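Updated Aug 23, 2024. Ask Josefina Domínguez if yours isn't covered.

# Mikik hand-held gripper – FAQ

**What's in the kit?**
Gripper, wrist strap, camera mount, spare screws, printed setup card. Camera not included. Neither is the charger, sorry, we get that one a lot.

**Do I need a robot arm to use it?**
No. You hold it, do the task, the camera records. Arm comes later, if at all.

**How long does setup take?**
About 30 minutes the first time. Most of that is the camera calibration. After that you just check the mount is tight and go.

**What can it pick up?**
Small household and bench stuff. Lids, cups, boxes, tools with a decent handle. Max opening and load are on the setup card. Wet glass – not great. Coins flat on a table – no, not with the standard jaws.

**Can it work inside small containers?**
Yes, the jaws are narrow enough for most divided boxes. Come in from above and keep your wrist loose. Go slow near hinged lids, the outer links stick out wider than you think and will catch.

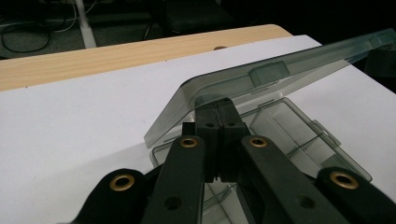

*Jaws at an open compartment box, white paper on the table.*

**Why the white paper?**
Clear plastic is hard to pick out on wood grain. Plain paper helps. Any paper, tape down the corners if it slides.

**Jaws don't close all the way?**
Check the pivots first. If one is stiff, back the screw off a quarter turn and try again. Still bad, send a short video to support before you take anyting apart.

**Are the Hidard soft pads compatible?**
Only on grippers shipped after January. Older jaws have different screw spacing. Adapter is in the works, no date yet.

**Can we rent before buying?**
Yes, through the Lakemstead office. 4 week minimum, and rent comes off the price if you keep it. Agustina Riquelme handles bookings.

**Discounts?**
Schools get 26% off. Orders of 50 or more, write for a qoute.

**Returns?**
Unused kits only, original box. Ship to the Pereyra warehouse, not to Lakemstead – they will just send it back to you.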